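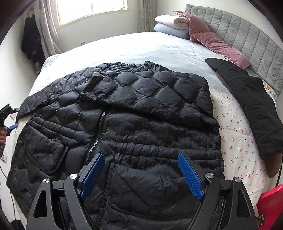
Can I fold a puffer jacket flat for the summer without wrecking the filling?

Fold it loosely and it will be fine for a season. What hurts the filling is being squeezed hard for months, so skip the vacuum bags and give it a drawer or a box with some air left at the top.

Ticket 118 - household help desk, clothing and storage
Status: solved
Opened: 2021-04-09
Product: Dorkel quilted jacket, black, and one Starnska under-bed box

What I wrote when I opened this

Hi all, me again. I have a black puffer with the diamond quilting, one of those that looks like a pile of little pillows when it's lying down. I bought it from Dorkel two winters ago and I love it to bits, but it will not stay folded. I lay it out on the bed, fold the sleeves in, fold the bottom up, turn around to get the box, and by the time I'm back one sleeve has crept out and the whole thing is the size of a small dog again. Then I sit on it to get the air out, which feels wrong, and the lid of the box still won't click.

The box is the Starnska one, the low kind that goes under the bed. It closed over this same jacket last year, so I know it can be done! I just can't remember how I did it, and last year's me did not take notes. This year's me is taking notes.

What I had tried already

Rolling it from the hem up. It makes a fat sausage that is too tall for the box.

Rolling it from the collar down. Same sausage, but now the air gets trapped at the bottom and the last bit puffs up like bread.

Folding it in half down the back with the zipper open. Flat enough, but the two halves slide off each other when I pick it up.

The bag that came with it. I used that for a weekend trip once and the jacket came out so creased that I didn't want to leave it in there until fall.

First reply from the desk

They asked if the zipper was open or closed when I folded, and what was in the pockets. Fair questions. The zipper was halfway, because I never think about it, and the pockets had a glove (one, of course), a parking stub and a lip balm. Emptied those. They also wanted the inside depth of the box, and I had to go crawl under the bed with a tape measure. It came to 8 inches at the deepest part, a bit less where the lid has a ridge.

Second reply

This is the one that helped. They said to zip it all the way up first and lay it face down, front on the bed and back facing me. I'd been doing it front up every single time. With the back on top you have one big smooth area to press on, and the zipper isn't poking up in the middle of everything.

Then the steps, which I'm copying here so I can find them next year:

Smooth the back from the collar to the hem with flat hands, slowly. You can hear the air go out through the seams. Don't lean on it.

Bring one sleeve straight across the back, then turn the cuff down so it points at the hem. Do the other one the same way, on top of the first. My mistake was folding both sleeves across and leaving the cuffs sticking out at the sides - that's where it kept springing open.

Fold the sides in until the bundle is as wide as the box.

Fold the hem up to the middle, wait a bit, press again, then bring the collar end down over it. The waist on mine is gathered and thicker than the rest, so I had to give that part a second press.

Put it in the box with the last fold underneath. The weight of the jacket holds it shut. So simple, and I had been putting it in the other way up and chasing it with the lid.

How it went

First go: better, but the lid bulged in the middle. I had stacked both cuffs in the same spot. Second go, with one cuff shifted over toward the side, and it clicked! I also moved my Ander scarf out of there, which I'd forgotten was in the box at all. It's in the closet with the hats now.

Side question I asked while I was there

Should it be washed before it goes away? They said yes if the collar or cuffs look grubby, and it has to be completely dry all the way through before folding. Mine has a Lo care tag sewn in at the side seam that says cold wash and low spin (600 is what I set the machine to), so I did that the week before and tumbled it on low with a couple of clean tennis balls. If you skip the drying part you get lumps, ask me how I know.

Follow-up, July

I pulled the box out to look for something else and peeked in. Still folded, lid still shut. I took the jacket out, shook it, hung it over a chair for an afternoon and it puffed right back up, then I folded it again in one try. Please close the ticket, and thank you!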